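제4장 시뮬레이션 시험의 기준과 기록

이 장에서 다루는 내용
4.1 시험 장면의 정의
4.2 시작 조건과 종료 조건
4.3 물체 목록과 재질
4.4 기록 양식
4.5 실기 시험으로 넘어가는 기준

앞 장에서는 실제 작업 공간에서 이동 로봇을 시험할 때 지켜야 할 안전 규칙을 살펴보았다. 울타리와 비상 정지 장치, 속도 제한은 모두 사람이 다칠 수 있다는 전제에서 나온 규칙이다. 시뮬레이션에서는 다칠 사람이 없으므로 규칙도 느슨해지기 쉽다. 그러나 시뮬레이션 결과를 근거로 실기 시험의 범위를 정하는 경우가 많고, 근거가 부실하면 앞 장의 안전 규칙도 제대로 적용할 수 없다.

이 장에서는 실내 정리 작업을 예로 든다. 로봇이 바닥에 놓인 물건을 찾아 집어 올리고 지정된 자리에 옮기는 작업이다. 동작 자체는 단순하지만 시험 보고서를 읽어 보면 같은 작업을 두고도 성공의 뜻이 서로 다르다. 어떤 보고서는 물체가 바닥에서 떨어진 순간을 성공으로 적고, 어떤 보고서는 물체가 탁자 위에 놓이고 그리퍼가 물러난 뒤를 성공으로 적는다. 두 수치를 나란히 놓고 비교할 수는 없다.

따라서 시험을 시작하기 전에 다음 사항을 문서로 정한다.

첫째, 장면 파일의 이름과 판 번호를 적는다. 가구를 조금이라도 옮겼으면 판 번호를 올린다.
둘째, 모든 물체의 시작 위치와 자세를 적는다. 세워 둔 물체와 눕혀 둔 물체는 서로 다른 조건으로 취급한다.
셋째, 종료 조건을 적는다. 제한 시간 초과와 충돌도 종료 조건에 넣는다.
넷째, 난수 시드를 적는다. 시드가 없는 결과는 참고 자료로만 쓴다.

시행 횟수는 조건마다 10회로 한다. 이 가운데 9회 이상 성공한 조건만 실기 시험의 후보가 된다. 실패한 시행을 지우고 다시 돌리는 일은 허용하지 않는다. 프로그램이 멈춰서 중단된 시행은 따로 표시하고, 사유를 적은 다음 같은 시드로 한 번 더 실행한다.

이 장의 실습에서는 가상의 연구 숙소인 스키카우(Skikau) 장면을 사용한다. 장면에는 붉은 카펫이 깔린 방과 나무 탁자가 있고, 물체는 바닥과 탁자 위에 나뉘어 있다. 바닥의 유리병은 옆으로 누워 있고 그 오른쪽의 작은 유리그릇은 바로 서 있으므로, 둘째 항목에 따라 두 물체의 자세를 각각 적어야 한다. 투명한 물체는 깊이 센서 모형의 설정에 따라 결과가 크게 달라진다. 센서 모형의 이름과 잡음 값도 기록 양식에 포함한다.

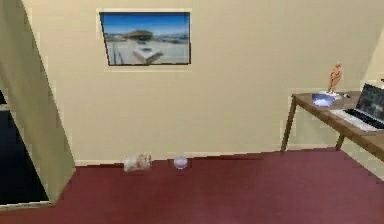

나자 아만은 이 절의 초고를 읽고, 시드를 적게 하는 것만으로는 부족하다는 의견을 보내왔다. 물리 엔진의 판이 바뀌면 같은 시드에서도 물체가 다르게 구르므로 엔진의 판 번호와 계산 간격을 시드 바로 옆 칸에 적게 해야 한다는 것이다. 4.4절의 기록 양식에는 이 의견을 반영하여 칸 2개를 추가하였다.

탁자 위의 물체는 이번 실습에서 옮기지 않는다. 다만 로봇의 팔이 닿아 위치가 바뀌었다면 충돌로 기록한다. 목표 물체를 제자리에 옮겼더라도 충돌이 있으면 그 시행은 실패이다.

학습자는 4.1절로 넘어가기 전에 자신이 사용할 장면의 판 번호를 확인하고, 기록 양식의 첫 줄을 미리 채워 둔다.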